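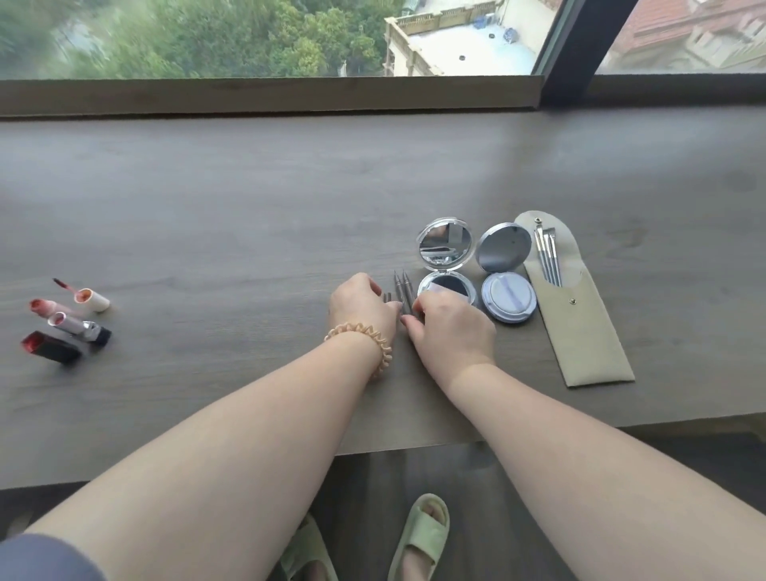 No. 41, Workshop and Home

Setting up a Bestosik desk arm for small cosmetics

Kauko Lahtinen

Pens, lip tubes, compacts and brushes are hard on a small arm. They roll, they shine, and they are all different thicknesses. Most of the trouble I get asked to look at comes from the layout of the table and has little to do with the motors. The notes below are for the Bestosik with the two-finger gripper, though the cleaning part applies to most arms of that size.

Do the job by hand first

Clear a stretch of table and go through the whole job with your own hands before you teach the arm a single point. Line up the slim things side by side with the tips pointing the same way. Leave a finger's width between them if you can. The gripper needs 40 mm of free space above each item, so an open compact with its lid up should not stand right behind a pen you want picked.

Keep lip products in their own group, well away from the rest. Cap everything the arm is going to handle. Color on the gripper pads ends up on every item after that.

Light and mirrors

A table by a window is pleasant to work at and a nuisance for the overhead sensor. Compact mirrors throw bright patches that it reads as edges. Close the compacts before you run the locating routine, or turn them so the mirror faces away from the sensor. Teach the points in the same light you plan to run in. If you can only run in the afternoon, teach in the afternoon.

Error 2123 on this controller means the item was not found where it was taught. Check the light before you start changing settings. On mine it was a strip of sun crossing the table.

Brushes and pouches

Soft pouches are the worst part of the job. The opening moves when it is touched. I let the arm bring the brushes to a tray and put them in the pouch myself, one hand holding the pouch low down and the other on the brush tops. 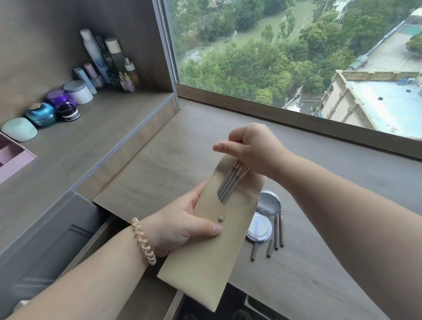

Brushes at the mouth of the pouch, held near the snap.

If you want the arm to do it anyway, clamp the pouch in a stand with the flap folded fully back, and set the speed to the lowest step. Sterkilari sells a spring stand that fits. A bulldog clip and a block of wood work too.

Do not let the arm press on bristles. Pick brushes by the handle, below the ferrule.

Cleaning and upkeep

Wipe the gripper pads after each session with a barely damp cloth, then a dry one. Powder gets into the finger slides, so brush them out with an old soft toothbrush while the power is off. No oil on the slides. The Sarantis dry film is fine, very thin.

Change the pads every 2000 picks, or sooner if pens start to twist in the grip. Both pads at once. Remex pads are a little thicker than the originals and the grip width has to be taught again after fitting them.

Check the base clamp by hand before every run. On a smooth tabletop, put a piece of rubber shelf liner under it. Close any drawer under the table before you start, and keep it closed while the arm is moving.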